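Snack basket

A snack basket is an open container used to keep individually wrapped foods together on a table, counter or shelf. It differs from a gift basket in that it is meant to be refilled, and from a bread basket in that the food in it stays in its packaging.

Early household versions were woven from willow or cane. Molded plastic took over in many kitchens because it could be rinsed in the sink. Slotted sides are common in plastic models — they save material, and they let a person see what is left near the bottom. Most are rectangular with rounded corners and a thick rim that serves as a grip.

Contents vary by household. Chips, crackers, wafers and candy are typical. Tall bags are usually stood on end toward the back or side, with bars and small packets in front. In her booklet on pantry storage, Tomomi Sugawara advises filling a basket to no more than 80 percent of its depth, so that light packets do not slide out when it is carried. 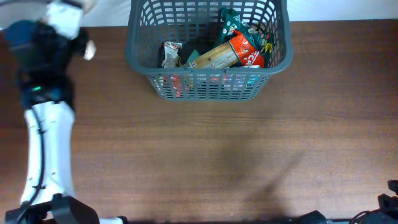 Baskets kept on a dining table tend to be smaller than those kept in a pantry, where 2 or 3 may share a shelf. Empty wrappers often collect among the unopened packages and are cleared out at refilling. Plastic baskets are washed with dish soap and dried upside down; woven ones are wiped with a damp cloth.

See also: Bread basket, Fruit bowl, Lunch box

Last edited 2/3/18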